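Category: Home & Kitchen > Galleries

The Kitchen at Cloklow, One Drawer at a Time

Longtime readers will know that we have been slowly working our way through the kitchen at Cloklow, which we took on with a full heart and rather less cupboard space than we were used to coming from Minden. The walls came first (white, after more than 100 paint chips and a great deal of squinting at them at different times of day), then the counter, then the cupboards with no handles, which I was against and now love. That left the fridge. It does most of the work in any kitchen and gets the least attention in a gallery like this one, so I've given it nearly the whole page this month, and I hope you'll forgive me going on about drawers!

White wall, daylight 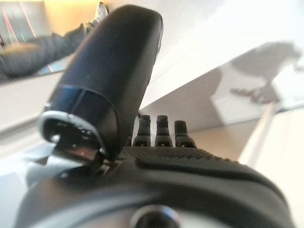

T. Khondokar
Home and Kitchen Editor, the Punmont Pages
May

I do love how bright it gets over by that white wall. We very nearly went with a soft grey, and a cream before that, and I'm so glad we kept our nerve, as the daylight does half the decorating for you.

The bottom drawer, pulled right out

Four green cans and a bin with plenty of room left in it, and a bottle of something pale gold (tea, by the look of it) keeping company on the white countertop. The slotted divider at the back of the bin is the sort of little thing I'd never thought to look for when shopping for a fridge, and now I check for it in every showroom. The satin finish on the doors is lovely too, though it picks up the reflection of whatever is across the room, so a soft cloth lives under our sink. 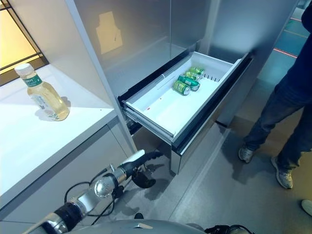

Frost, and what it leaves behind

Looking down into the freezer drawer, you get the truth of the matter: frost and ice on the inside of the bin, a yellowish bag lying on the bottom, the green cans over in the back corner, and a puddle on the grey floor at the foot of the fridge. Old towels are your friend in a kitchen like ours. We keep a stack of 2 big beach towels for freezer days, and I've also become rather attached to a plastic dustpan for scooping up the bits of ice before they get underfoot.
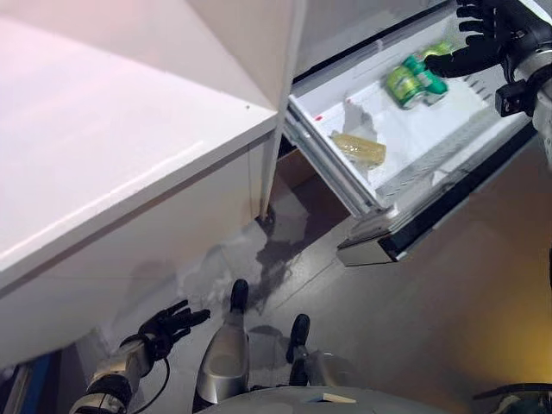
Can you keep pop in the freezer drawer if you only want it cold in a hurry?

It's better to use the fridge section and plan a little ahead. A full can left in the freezer can swell or burst as the liquid freezes, and sticky ice is a miserable thing to scrub out of the runners.

Recent galleries
- Open shelving in a Minden cottage
- 55 jars and where we put them
- The Punmont pantry swap
- A second-hand kitchen table for $130
- Small laundries with good light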